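Tolentino cooking class opens sign-up

2025-05-29 – Sign-up is open for the summer kitchen basics class at Tolentino, which starts in July. The class runs for four evenings and costs $185, with ingredients included. Evie Gosling will teach it again this year. The first evening covers setting out a work area and preparing vegetables.

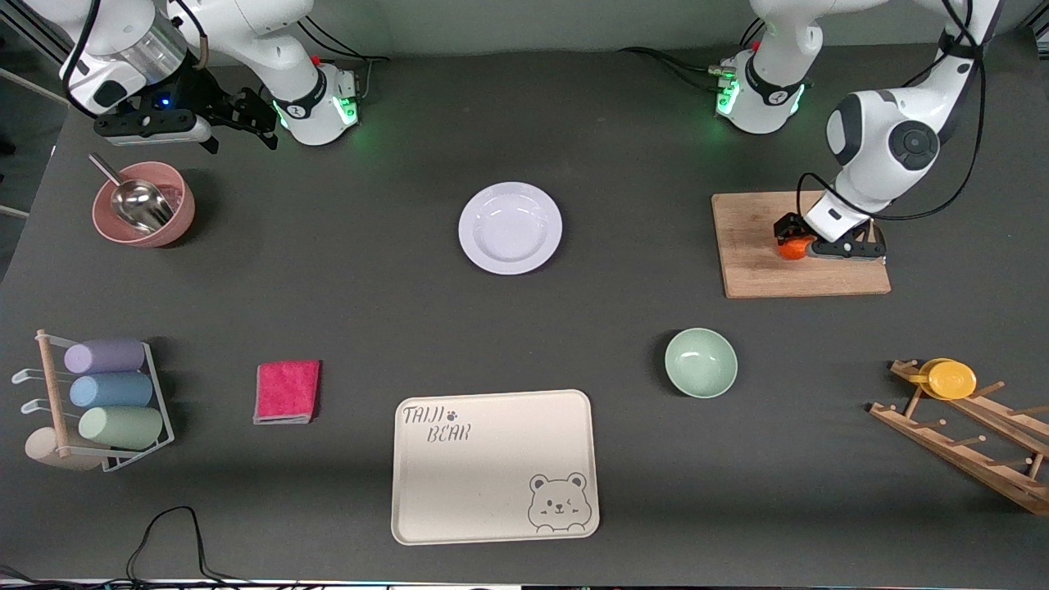 Bowls, a plate and a wooden cutting board on a dark gray tabletop.

Places can be booked at the front desk – cash or card.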